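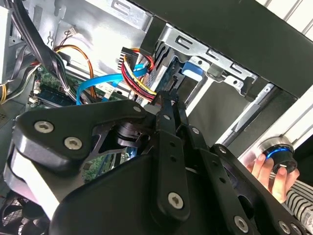
Inside one of the desktops, cables still in place. The blue one is a SATA data cable.

Tatuvano repair bench – gallery

Our bench takes in old office desktops and strips or rebuilds them, depending on what is worth keeping. We finished the year's intake in September with 93 machines through the door. Most were towers from the Nondstead office clear-out, and the rest came in one or two at a time from people around town.

Shayne Goodwin keeps the parts shelves and Elsie Henare does the labelling. Cables are sorted by type and length, and anything with a cracked connector goes in the scrap tub. Data cables are tied in bundles of six. Fan leads are kept with their fans.

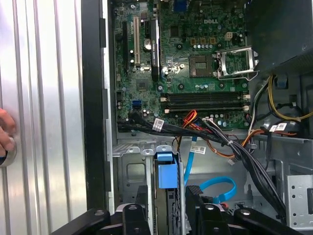

Boards are checked before they go on the shelf or back into use. Marama Donnelly wrote the check sheet, and it starts with the maker's name and the state of the processor socket. On the Dell board the socket has no heatsink on it and the metal retention frame is flipped open, so the first two lines can be filled in without touching anything. The coin-cell battery is next on the sheet. Old ones are taken out and put in the jar by the door, and a new one goes in only if the board is going to be used again.

Heatsinks are cleaned of old paste and stored with their screws in a zip bag. Please write the socket type on the bag in marker – pencil rubs off.

Vichien Chaiyaporn has the key to the storeroom if you are dropping off a computer. Power cords are welcome too, but we have enough grey keyboards for now.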